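4.2 Clearance rules for the gripper in simulation

Read this section before you run any arm motion in the Erklow simulator. The same rules are used later on the real cell, so please do not skip them in simulation only.

Before you start
1. Load the room file and wait until all surfaces are shown.
2. Set the speed limit to 20 percent. Only the cell supervisor may raise it.
3. Open the gripper fully and confirm that no object is attached to it in the object list.
4. Switch to the wrist view.

Checking the wrist view
5. Both fingers must be visible in the wrist view. If one finger is missing, stop and repeat the camera calibration (section 3.5).
6. Look at the space between the fingers. It must be free before the first approach.
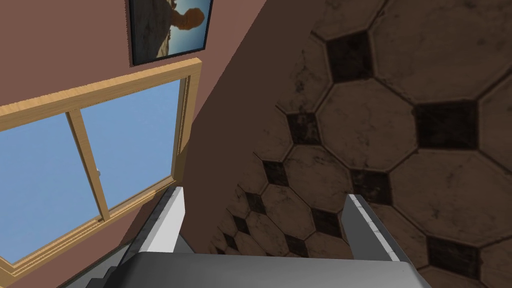
Figure 4-2. Wrist view in the simulator, nothing between the fingers. Wall with window at left, tiled floor at right.

7. Turn the wrist slowly and watch the walls and the floor. Keep at least 400 mm between the palm and any fixed surface during free motion.
8. Write the result in the run log, together with your initials.

NOTE: The view can be strongly tilted when the wrist is turned. Do not judge distance from the picture alone – always read the value in the distance panel.

CAUTION: Do not switch off collision checking to finish a run faster. A run made without it is not valid and must be repeated.

If the distance alarm comes on 2 times in the same run, end the run and report it to Vesna Hodžić. Changes to the limits in this section are approved by Edin Ionescu.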